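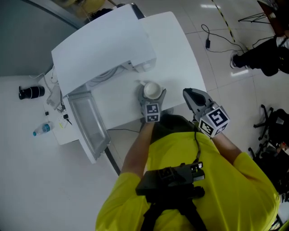

The second cup
Last updated 14 May 2022
Reading time: 4 minutes

I love a reheated coffee, and I'm done hiding it! Ask in any café in Bralville and you'll get a wince, but a cup that has sat forgotten through a long phone call deserves another go. A white microwave on a plain white table, door hanging open, cup and saucer close by: that's my idea of a good January morning.

Go gently. I give mine 30 seconds on medium, stir, then taste (black coffee copes far better than anything milky). Leave the saucer out if it has a metal rim. And do pick a cup with a proper handle – my favourite came from a market stall in Ovuvholm, it holds exactly enough, and I've reheated the same coffee in it twice before lunch.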